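第4章 入退室管理端末の清掃と日常点検

本章の目標
・入退室管理端末の各部の名称と役割を説明できる。
・操作面の材質に応じた清掃用具を選択できる。
・清掃後の動作確認を行い、その結果を点検簿に記録できる。

4.1 端末を取り扱う前に

事務所、研究施設、集合住宅などの出入口には、利用者を識別して扉の解錠を制御する端末が設置されている。多数の利用者が同じ面に指を触れる設備であるため、操作面には皮脂やほこりが付着しやすい。汚れが進むと、指紋の読取りに失敗する回数が増え、キーの表示も判読しにくくなる。第3章で学んだ照明スイッチや扉の取手と同様に、端末もまた定期清掃の対象に含めなければならない。

端末の操作面は、一般に表示部、テンキー及び指紋読取部から構成される。表示部は時刻や認証の結果を示し、テンキーは暗証番号の入力に用いる。指紋読取部は面積が小さく、傷の影響を受けやすい。三者は隣り合って配置されることが多いが、清掃の方法は同一ではない。
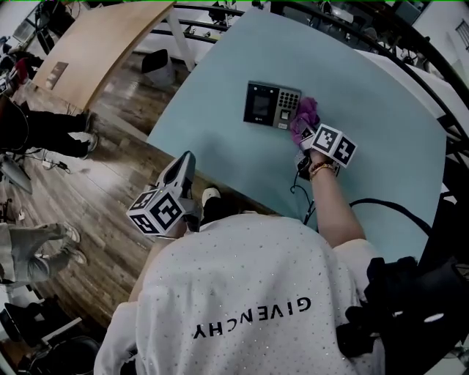
端末を壁面から取り外して作業する場合は、平らな作業台の上に操作面を上にして置く。台上の砂粒や金属片はあらかじめ取り除いておく。布は柔らかく毛羽立ちの少ないものを選び、洗浄剤を用いるときは布の側に少量を含ませる。端末に直接噴霧してはならない。

拭取りは表示部から始め、テンキー、指紋読取部の順に進める。テンキーの周囲には細かな溝があるため、布を指先の大きさに折り、軽く押し当てながら一方向に動かす。指紋読取部では強い力を加えず、周縁に残った汚れを先に除いてから中央を拭く。同じ布面で複数の部位を続けて拭くことは避ける。

4.2 事例 サイトン館における点検記録

ヴィストルム社が管理するサイトン館では、32台の端末を16区画に分けて点検している。設備課のエセキエル・ベルムデスが作成した手引では、1区画につき二台の端末を受け持ち、清掃、外観の確認、認証試験を一続きの作業として行うこととしている。点検簿の記載例を次に示す。

点検日 18/8/7
管理番号 859
設置場所 ネヴィル棟 北側通用口
外観 異常なし
表示部 点灯を確認
テンキー 下段の一部に反応の遅れあり
指紋読取部 清掃後、登録指により認証
処置 経過観察とし、11月の定期点検で再確認する

記載に当たっては、「良好」「問題なし」といった語だけで済ませず、確認した部位と方法を併記する。上の例でキーの反応の遅れが処置欄まで引き継がれている点に注意されたい。

用語
認証試験 登録済みの利用者情報を用い、端末が正しく応答するかを確かめる試験。
登録指 あらかじめ端末に登録された指。予備として別の指を併せて登録することがある。

4.3節では、ソロヴァーリ式点検表を用いて、清掃周期を定める手順を扱う。学習に先立ち、身近な建物の出入口に設置された端末について、操作面の構成と設置の高さを調べておくこと。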